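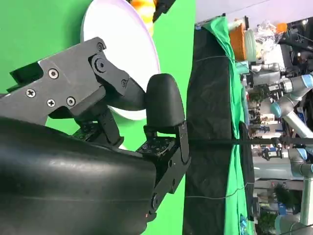 According to Mendoza, the cheap plates are the ones that chip, and you should never buy open stock for a hall kitchen. I was told the opposite at the last place I worked, so I am asking before I spend the money.

We need plain white dinner plates for a community hall in Umadstead. It seats 100 and gets used 2 nights a week, mostly for suppers. The old plates are down to a mixed pile and we want to start over. Budget is almost 3,000, and that has to include bowls. Is it worth paying more for rolled edges? And how many spares do people buy?

Posted by Flullis, 2018-09-01

hallkitchen712
Yes, get the rolled edge. Most chips start at the rim when plates knock together in the sink or the rack, and a thicker rim holds up better. We switched in March and have thrown out very few.

Open stock is what you want, whatever Mendoza says. It means you can buy the same plate again by the piece or the dozen. With a boxed set you get what is in the box, and when the pattern is dropped you are back to a mixed pile. Ask the seller how long the line has been made.

For spares I would go a fifth over your seating. Check the width against your dish racks before ordering — ours were too wide for every other slot and we had to buy new racks.

Pludalia
just get melamine, cant break it

tablesfor8
Melamine scratches and it can't go in a microwave or oven, so it depends on whether you reheat on the plate. For a supper hall I'd stay with china.

One thing to add to the first reply: look at the foot on the underside. If it is left unglazed and rough it will scratch the plate stacked under it, and you get gray marks that need a cleaning paste. Run a finger around it in the store. Also buy the bowls from the same line so the whites match.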